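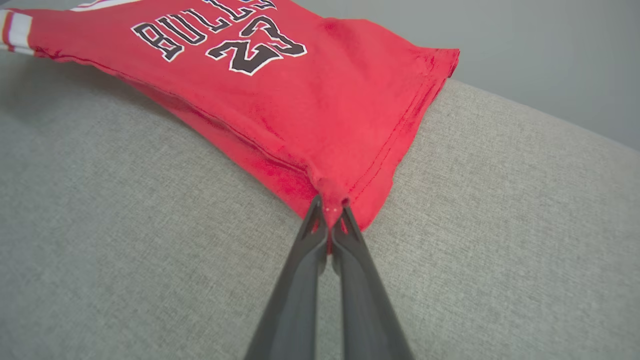 3. Household Storage of Printed Sportswear

3.1 Background

Printed sportswear occupies an unusual place in household clothing. It is bought as apparel, but it is often kept long after it has stopped being worn. Earlier work on clothing retention has dealt mainly with formal garments and children's clothes, and the care of replica jerseys has been left largely to collectors' guides. The guides assume a buyer who intends to resell. Most owners in the present study did not, and their habits of washing, folding and storing differed from the advice in several respects.

The survey was carried out in the town of Nemside and in the surrounding district of Cumia. Questionnaires were returned by 897 households, of which 847 reported owning at least one garment with a printed team name, number or crest. Follow-up interviews were held with 88 owners. The interviews were conducted by Maeve Moynihan and Ladan Rashti, and the coding scheme was prepared by Kosmas Manolakis.

3.2 Types of Lettering

Respondents were asked to describe the lettering on the garment they had owned longest. Three methods of application were recognized in the coding: sewn twill, heat-applied film and screen printing. Many owners did not know which method had been used on their own garment, and the interviewers were instructed not to supply the term. A fourth category, "unknown," was therefore kept throughout the analysis.

Large block lettering with a contrasting outline was a style familiar to nearly all of those interviewed (Figure 3). Owners tended to speak of the number before the team name, and several could give the number of a garment they no longer had.

Figure 3. Red basketball jersey with "BULLS" and the number "23" in black lettering outlined in white. The printed areas show a slightly worn, crinkled texture where the fabric wrinkles.

3.3 Washing and Drying

Washing practice was more uniform than expected. Most interviewees turned the garment inside out and used a cool cycle, although few had read the care label in recent years. Drying practice varied a great deal. Owners living in apartments used indoor racks through the winter, while those with yards dried outdoors from spring onward and brought printed garments in before midday during July. Machine drying was mentioned with some regret by owners who had seen letters lift or stick together.

Ironing produced the strongest opinions. One group of owners never ironed a printed garment under any conditions. A second group ironed the body of the garment and worked around the lettering, usually through a cotton cloth. The two groups did not differ in age or in household size. Owners who had learned laundry work from an older relative were more likely to belong to the second group - a pattern that also appears in the material on table linen reported by Drakos in Section 5.

3.4 Folding and Location

Storage was coded by location and by fold. Drawers were the most common location, followed by closet shelves and boxes under beds. Hanging was less frequent, and where it occurred the owners usually referred to lack of drawer space. Folding across the number was widely regarded as a mistake, yet it was also widely practiced. Fifteen interviewees placed tissue or a plain T-shirt inside the fold to keep printed surfaces apart.

Garments on their way to storage were often left for some days on chairs, sofas or the ends of beds. The questionnaire made no provision for this stage. It was added to the interview guide at the suggestion of Angeliki Tzavaras, after the pilot round in the Pirent neighborhood, and the responses are treated separately in Section 4.

3.5 Limitations

All information on washing and storage was reported by the owners themselves. No garment was tested for fiber content or print adhesion. The sample also favors households that had lived at one address for many years, and the findings on long-term storage should be read with that in mind. Rental households in the Jin quarter returned fewer questionnaires than those elsewhere in the district, and their answers on closet space were often incomplete.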